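Robot Learning | Questions and answers
Print this page | E-mail this page

Two-arm insertion with Torum: frequently asked questions
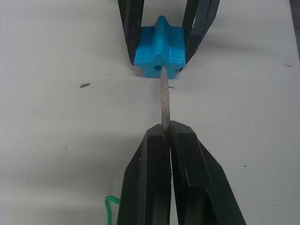 We get a lot of mail about Torum, our method for teaching two robot arms to put parts together while both parts are held in the air. We love getting it! These are the questions that come up most, with answers from Aoi Tsuji and Silvan Stöckli, who ran the experiments.

What problem does Torum try to solve?

Most insertion research bolts one part down and moves the other. People don't work that way at a kitchen table. You hold the bead in one hand and the string in the other, and both hands shift a little until things line up. Torum learns that shared shifting. One arm holds a block with a hole, the other holds a stick, and both are free to move the whole time.

Why a star-shaped block?

A star is wonderfully awkward to hold. Depending on where the fingers land on the points, the block can tilt, and the hole tilts with it. The policy has to look at where the hole ended up and can't count on the grasp being the same twice. The hole is also off to one side of the face, so aiming for the middle of the block gets you nowhere.

How much training data did you use?

467 demonstrations, all done by a person driving both arms. We first trained on 294 of them and got a policy that reached the hole nicely and then pushed too hard. The later demonstrations have many more small corrections in them – backing off, turning the stick a bit, trying again – and those made the biggest difference. We were thrilled when we saw the arms start doing it on their own.

What does the policy see?

Wrist camera views and the joint positions of both arms. There is no force sensor. Silvan was sure we would need one and still thinks the next version should have one. Aoi disagrees, and the argument is still going.

How well does it work?

We ran 130 test trials with blocks and sticks placed by hand on the table. A trial counts only if the stick goes in and stays in when both arms lift. The full results, broken down by starting position, are in the Torum report. The short version is that start angle matters a lot more than start position. When the stick is picked up near one end and leans in the grip, the arms need more tries.

What goes wrong most often?

The stick slips between the fingers. When its tip catches the rim of the hole, the stick can turn in the grip, and from the wrist view this looks very much like good progress. Version 2 of the training code adds a check for it. It helps, but we wouldn't call the problem solved.

Does it work with soft parts, like cord?

Not yet. Cord bends away from the hole as soon as it touches anything, and our policy was trained on stiff sticks. We are very keen to try it, and it's next on Aoi's list.

Can I run it on my own arms?

Yes, if you have two arms with parallel fingers and a camera on each wrist. Plan on recording some of your own demonstrations. Finger shape changes the view quite a bit, and a policy trained on our fingers does poorly with others. The Prallitz setup guide covers mounting and calibration.

I tried it and my arms just hover. What did I do wrong?

Check that both camera streams share the same clock. A small delay on one side makes each arm wait for the other – we lost a whole Monday to this ourselves. If the clocks match, send Silvan a log and he'll take a look.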